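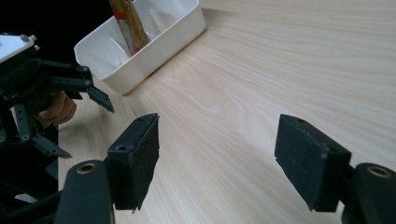

Técnico(a) de fertirrega e cultura hidropónica

Referência: GG-166
Empresa: Gridgate
Local de trabalho: estufas de Restham
Regime: presencial, tempo inteiro, contrato sem termo
Vagas: 3

Enquadramento

A Gridgate explora estufas de vidro para produção de alface, manjericão e tomate em sistema hidropónico recirculante. A unidade de Restham opera com dois circuitos separados: calhas NFT para folhosas e placas de lã de rocha para tomate em cordão. A solução drenada é recolhida, filtrada, desinfetada por radiação ultravioleta e reinjetada após correção. A ampliação do setor de folhosas, com entrada em produção em março, obriga ao reforço da equipa de fertirrega.

Os técnicos admitidos reportam ao responsável agronómico da unidade e trabalham em articulação com a manutenção e com o viveiro de Doolan, de onde provêm as plântulas.

Funções

Preparação de soluções-mãe (tanques A e B e tanque de ácido) segundo as fichas de cultura em vigor.
Verificação diária de condutividade elétrica, pH, temperatura e oxigénio dissolvido, com registo no sistema de gestão Ziltden.
Calibração de sondas e comparação com medidor portátil de referência.
Recolha de amostras de drenagem e de água de rega para análise laboratorial; interpretação dos boletins e proposta de ajuste da formulação.
Controlo da percentagem de drenagem por setor e alteração dos programas de rega em função da radiação acumulada.
Lavagem de filtros, desobstrução de gotejadores e desinfeção das linhas entre ciclos.
Deteção precoce de Pythium, clorose férrica e necrose apical, com comunicação ao responsável agronómico no próprio turno.
Gestão do stock de adubos solúveis e cumprimento das regras de armazenagem de ácidos e oxidantes.

Requisitos obrigatórios

Formação de nível 4 ou superior em produção agrícola, agronomia, química ou área equivalente.
Experiência comprovada em cultura sem solo, com responsabilidade direta sobre a rega.
Domínio do cálculo de soluções nutritivas em mmol/l e da conversão para quantidades de adubo comercial.
Português falado e escrito. Inglês suficiente para leitura de manuais técnicos.
Disponibilidade para fins de semana em regime de escala.

Requisitos preferenciais

Habilitação para aplicação de produtos fitofarmacêuticos.
Experiência com controladores climáticos e leitura de curvas de défice de pressão de vapor.
Conhecimentos básicos de bombas doseadoras e eletroválvulas.
Carta de condução da categoria B.

Condições

Horário rotativo, com entrada às 6h00 ou às 13h30. O turno da manhã inclui a primeira ronda de leituras, a concluir antes do início da rega.
Vencimento base definido em função da experiência, acrescido de subsídio de refeição e subsídio de turno.
Seguro de saúde após o período experimental.
Formação inicial de 64 horas, remunerada, repartida entre Restham e Doolan.
Vestuário de trabalho e equipamento de proteção individual fornecidos pela empresa.

Processo de seleção

A seleção decorre em 4 fases: triagem curricular, entrevista por videochamada, prova prática na estufa e entrevista final. A prova prática compreende a calibração de uma sonda de pH e a correção de uma solução a partir de um boletim de análise. É permitido o uso de calculadora e de tabela de massas molares. As deslocações para a prova são reembolsadas mediante apresentação de comprovativo.

Candidaturas

Enviar curriculum vitae e cópia do certificado de habilitações através do formulário da página de recrutamento da Gridgate, indicando a referência GG-166 no campo Assunto. Não são aceites candidaturas em papel. As candidaturas são analisadas por ordem de chegada e o anúncio é retirado após o preenchimento das vagas. Os dados dos candidatos não selecionados são eliminados no fim do processo, salvo autorização expressa para conservação em bolsa de recrutamento.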